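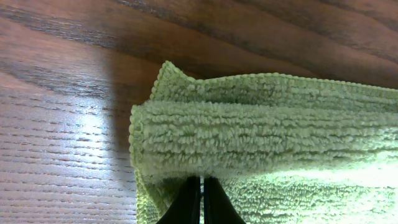 Fig. 1. The green microfiber towel on the wood table, folded over on itself.

Towels and How We Fold Them
Maham Malik, Home and Textiles project, Trestdale

So my project is about folding towels, and yes, my brother laughed when I told him! But I picked it because our linen closet is a disaster and I wanted to know if the way you fold a towel changes how much shelf you get back (and whether the stack stays up when you pull one out of the middle).

I used 12 towels. Most were the plain cotton kind from our bathroom, plus a few microfiber ones my aunt brought over from Mirkham. The light green one in Fig. 1 ended up being my favorite to work with and also the most annoying. It has these thick nubby loops all in rows, and the rows are super handy when you want a straight fold, you just follow one across with your finger. The trouble is the front fold. It wants to be fat and round, and I could press on it all I liked and it would puff right back up.

I tried 2 folds. The first was the half-and-half, where you fold it over, turn it and fold it over again. The second was the thirds fold my grandmother in Brernport taught me, with both long sides tucked in before you double it. I did every towel both ways on the same table and then stacked them on the closet shelf and measured the pile with a ruler.

The cotton towels were easy. Thirds made a narrower pile and I could fit a second stack next to it, which I was pretty excited about! The microfiber ones were a different story. In thirds they got so thick that the pile leaned, and corners kept popping up into little points. Half-and-half was much better for those, even if it takes more shelf.

One thing I would change is the hems. I didn't line them up at the start, so my first measurements were kind of messy and I had to redo that whole afternoon. Ms. Sikder also asked why I never tried rolling, and I don't have a great answer except that I ran out of time. My little cousin wants to help with the rolling part next, so we'll start with the green towel and go from there.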